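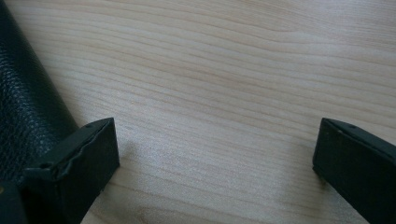 4.2 Glare and the case for pale tables

The claim that pale tables make shared study rooms more comfortable is repeated so often that few papers bother to test it. Stino and Brirkham are both cited in its favour, yet neither trial measured comfort. They measured how long people stayed, and people stay in a room for all sorts of reasons - a power point, a favourite chair, rain outside.

Our own reading of the survey returns is less cheerful. Of 3886 responses, 300 mentioned the tables at all, and most of those were complaints about wobble. Colour hardly came up. Where it did, the grumble was usually about shine. Even a lightly glossy finish on pale wood can throw back enough light to wash out part of the grain (Figure 1), and we doubt it is kinder to a tired reader than a dull, darker top.

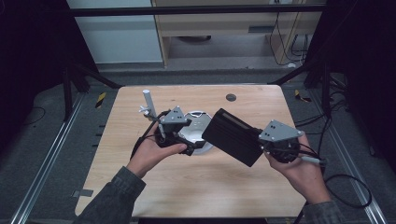 The Lallance rooms are held up as the exception. We are not convinced. Only 6 rooms were refitted, the lamps were changed in September of the same year, and the report makes no attempt to separate the two. Until someone changes the tables and leaves the lamps alone, the most we can say is that readers did not seem to mind the new colour. That is a weak basis for a buying guide.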